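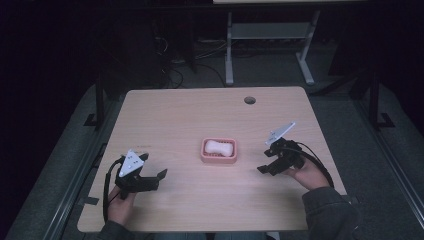
Figure 2. Soap dish task: a bar of soap resting in a pink dish between two hand-held grippers, both held by one person.

3.2 Hand-held grippers and task layout

The grippers were built in the shared workshop at Brardale, using the tools that members already have there. We made two units to one design, which we call Skeltari, so that a spare part would fit either hand. Each unit carries a white plate on the body, and a cable runs from it towards the operator. Early versions had a shorter cable, which pulled on the wrist when the arms were crossed, and we replaced it in August.

Tasks were laid out on a light wood-grain table with a small cable hole near one edge. For the soap task, the dish is placed near the middle of the table with the soap lying in it, and the operator starts with a gripper on either side (Figure 2). The soap is narrower at the middle than at the ends, and operators were told to take it there. The dish may be steadied with the other gripper if it slides.

We recorded 888 attempts over all tasks, of which more than 300 were of the soap task. Attempts in which the soap left the table were kept and marked as failed. The jaws follow the Hutsuliak pattern with a wider fingertip. A narrower fingertip, tried first at the Sikley workshop, left marks in the soap and was dropped. Wear on the fingertips is dealt with in Section 4.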